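Inventory Policy at a Regional Veterinary Supply Distributor
Term project report, Operations and Supply Management
November 2024

1. Background

Wirnik sells vaccines, surgical disposables and prescription diets to independent animal clinics. It was founded in 1898 as a harness and feed store and moved into veterinary products after its second warehouse opened. The company now competes with Cirkska, a larger distributor that offers next-day delivery on most items.

The project looked at one question: whether Wirnik should hold refrigerated vaccines at all 3 of its warehouses or only at the main site in Chaiyaporn.

2. Method

We used order records for 10 vaccine products. Each record gave the order date, the shipping warehouse, the quantity and the expiration date of the lot. Returns were removed. Orders split between warehouses were counted once, under the site that shipped the larger part.

Two policies were compared in a spreadsheet model. Policy A keeps safety stock at every site. Policy B pools it at Chaiyaporn and ships to clinics by insulated courier. Demand at each site was treated as independent — a simplification, as puppy and kitten vaccines peak everywhere in May.
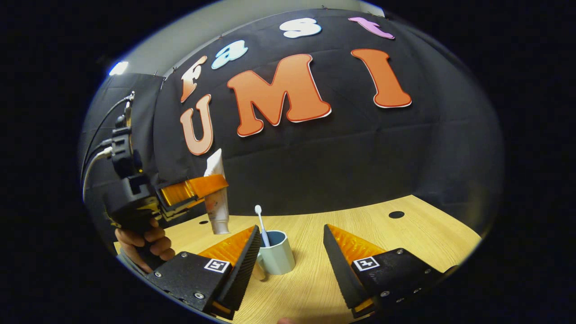 Courier rates came from the published price list of Fukis, the carrier Wirnik already uses for cold shipments. Fuel surcharges were left out.

3. Results

Pooling lowered the safety stock needed for every product in the model. The effect was strongest for slow-moving items, where small sites often held lots until they expired. For the 2 fastest-moving vaccines, the added courier cost was larger than the savings in holding cost and write-offs.

4. Discussion

A mixed policy fits the data better than either A or B. Fast movers stay at all sites; the rest move to Chaiyaporn. The model does not include lost sales, so the risk of a clinic switching to Cirkska after a late delivery is not priced. Seasonal correlation would also reduce the benefit of pooling — by how much we did not test.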